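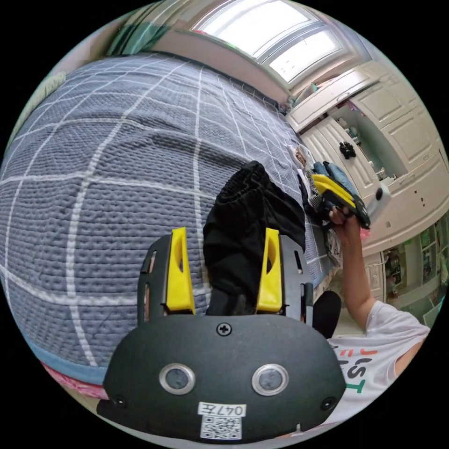 Running a Small Program for Children: Session 3 Handout
Starting Up, Space and the First Term

Bring this back next time with the margins used. The reading for this session was the Argate case, and if you skipped it you will be able to tell which parts of this handout make no sense.

1. The founder problem

Most after-school programs begin with one person who had a key and a free afternoon. This person paints the walls, writes the newsletter, unblocks the sink and knows which child won't eat raisins. Everyone admires them. Then they get the flu, and the program gets the flu too.

At Argate the founder was the only one who knew the alarm code for the first two years. She saw this as thrift. When we discuss the case, try to be fair to her: the place would not exist without her, and for a while it could not exist with anyone else.

Exercise: write down every task that only you can do in your own program, or the one you are planning. If the list is longer than a page, start on section 2 tonight.

2. Finding a room

Church basements, closed shops, the back half of a library. All of them have a smell, and parents will mention it. Before signing anything, ask:

Who else uses the room, and do they believe they own the cupboards?
Where is the nearest toilet, measured in the steps of a five-year-old in snow pants?
What happens to the heating in August, when the landlord forgets it is on?
Can the door be opened by a child? Should it be?

Argate looked at a former carpet showroom on Forsberg Street with 2374 square feet and a very low rent. The low rent was the roof. They took it anyway, and moved the art tables each time it rained. By spring they could do this during a song.

3. Money, briefly

Argate opened with 700 dollars, most of it from a bake sale and a jar. The case gives the full first budget in its appendix. Note the line called "misc," which was larger than the line called "insurance." We'll spend some time on that line.

Fees come up every year and the answers never improve. A sliding scale is kind and hard to run. A flat fee is easy to run and leaves out the families you said you were opening for. Scholarships need a person to decide who gets them, and that person will be stopped in the supermarket. Pick one and write it down before the first family asks.

Software: several of you use Flovo for sign-ups and swear by it. Others use Clerketti and swear at it. Either will do for a program this size, and so will a notebook, provided it lives in one place. Print the emergency contacts whatever you use.

4. Ratios and the phrase "just for a minute"

Check the licensing rules where you live; they differ, and I'm not going to be quoted on them. Whatever the number is, plan for one adult more. Someone will always step out just for a minute. In the Argate log for the first term, the longest such minute took in a trip to the bank and a haircut.

Argate capped enrollment at 14 and then let in cousins. Be ready to say how you would have handled the cousins.

5. The calendar trap

New programs plan the first week in lovely detail and the eleventh week not at all. The eleventh week is when the clay runs out and the good helper takes a job with a dental plan. Plan it first, and make it dull: leftovers, board games, a long snack.

For next time

Read the Argate handover notes, pages marked in the packet.
Draft a one-page handover of your own, written for a stranger who has your key and nothing else.
Bring a floor plan. Pencil is fine. Mark the smell.

Late drafts go in the tray outside the office, where they will be read in the order I find them.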